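Damask (fabric pattern)

Damask is a woven cloth with the pattern made by the weave itself, usually in one color. Also the name for the pattern style, which is now printed on nearly everything. Named after Damascus, a trading stop for the silk versions.

Weave
Two basic structures, warp-faced satin for one part and weft-faced for the other. Light hits them differently, so the figure shows up. Reversible. Older looms needed a second worker to pull the cords. The Jacquard head did away with that.

Wallpaper
Printed damask paper copies the look only, no weave involved. Repeats are tall, medallions stacked in bands, often brown on beige or tone on tone. Flock versions have a raised nap and are a pain to clean.

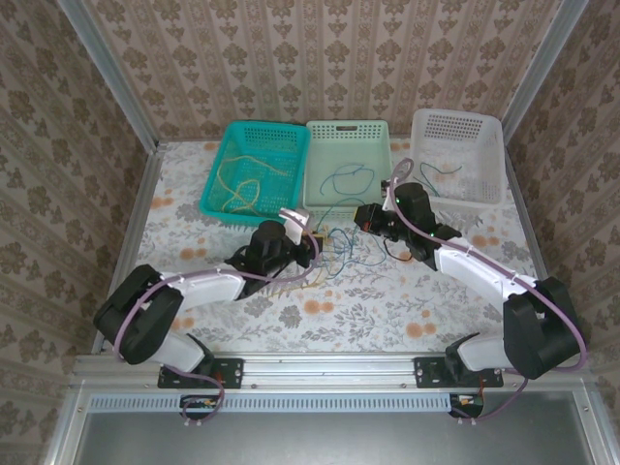 Table linen was the other big use. White on white, linen first, cotton later. The mill at Haltesgate ran 50 looms at its peak and sold mostly to hotels, with a smaller trade in napkins thru Skusinberg. Closed after the move to polyester blends.

West African trade
Stiff, glazed cotton damask is sold in Lagos and elsewhere as brocade, altough the weave is damask. Dyed, starched, beaten to a shine. The Bidel grade came in 2 widths.

See also
Brocade
Lampas
Satin weave
Flock wallpaper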